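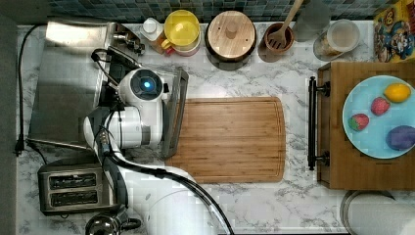

*Fig. 2.1 - Planche à découper en bambou sur un plan de travail en marbre, crédence en mosaïque bleu-vert.*

# Chapitre 2 - Les surfaces de la cuisine : matériaux et entretien

Le choix d'un revêtement de cuisine engage l'usager pour de longues années. Il relève à la fois de la physique des matériaux, de l'hygiène alimentaire et de l'économie domestique. Le présent chapitre traite des surfaces horizontales, sur lesquelles les aliments sont préparés, puis des surfaces verticales exposées aux projections.

## 2.1 Les roches calcaires

Le marbre est une roche métamorphique issue de la transformation d'un calcaire. Son constituant principal, la calcite, réagit avec les acides : le jus de citron ou le vinaigre laissent sur une surface polie une trace mate que le nettoyage ne fait pas disparaître. Cette altération, appelée *attaque acide*, doit être distinguée de la tache, qui résulte de la pénétration d'un colorant dans les pores de la pierre.

L'application d'un hydrofuge ralentit la seconde mais n'empêche pas la première. Les élèves retrouveront cette distinction dans l'étude de cas consacrée à la cuisine collective de Saarela, dont les plans de travail ont été repolis après deux années de service.

## 2.2 Le bambou

Le bambou est une graminée. Les planches vendues dans le commerce sont obtenues par collage de lamelles sous pression, et leur tenue dépend autant de la colle que de la fibre. Un séchage à la verticale, après un lavage bref à la main, limite les déformations. Le lave-vaisselle est à proscrire.

La rainure périphérique, présente sur de nombreux modèles, retient les jus de découpe. Elle retient aussi les résidus - on veillera à la brosser séparément.

> **Vocabulaire**
> *Porosité* : part du volume d'un matériau occupée par des vides.
> *Crédence* : revêtement mural placé au-dessus du plan de travail.

Les données relatives aux joints de mosaïque figurent à la page 201.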